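Equipment Review: Sartori Paired Hand-Held Grippers

Setup, Daily Care and Minor Repair

Drondura operates the Sartori paired grippers as one recording cell and has kept them in regular use since January. The review covers the work of setting up the pair, keeping it in order and replacing worn parts. It does not compare the product with others in its class.

Setup

The pair arrives in a single case with four marker cubes, two of them spares. Each cube is fastened to the base of its gripper and must sit square before the fasteners are tightened. The printed guide is clear on this point and less clear on the order in which the grippers are to be started. Our operators start the left gripper first and wait for it to settle.

A first setup took 40 minutes. The supplier recommends a trial on a soft, light object before any recording, and we have adopted this as standard practice.

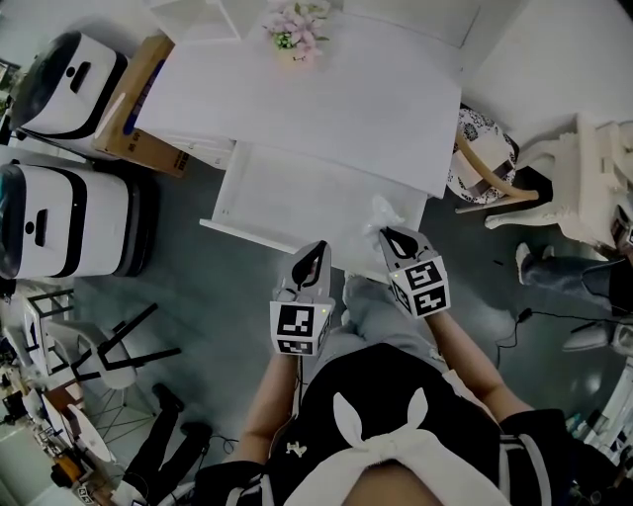

The pair in use at the white desk, with the right gripper tip touching a crumpled plastic bag.

The trial is worth the time. Thin plastic shows uneven closing sooner than a rigid item does, and an operator can correct the fault at the desk with the key supplied.

Daily Care

Marker faces are wiped with a dry cloth at the start of each session. Solvents should be avoided, as they dull the print. Dust collects in the opening of the housing and is best removed with a soft brush. The jaw joints are inspected for play, one gripper at a time, and any movement is entered in the log kept with the case.

The Unia software supplied with the pair checks that both cubes can be read. It reports a failed reading plainly but does not say which face is at fault, so the operator must turn each cube in front of the other gripper until the message clears.
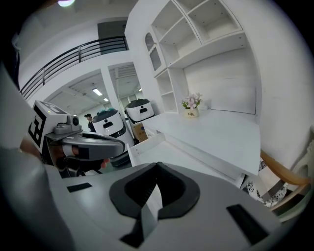
Repairs and Parts

One finger was replaced after 257 recordings, short of the 300 given in the service schedule. The part was obtained through Odico and fitted without special tools. Alignment had to be repeated afterward, a step the repair sheet leaves out.

Assessment

The grippers are well made and can be maintained by trained staff on site. The written material needs revision, particularly the starting order and the repair sheet. Drondura will continue to use the pair and recommends that purchasers order a spare set of fingers with the original equipment.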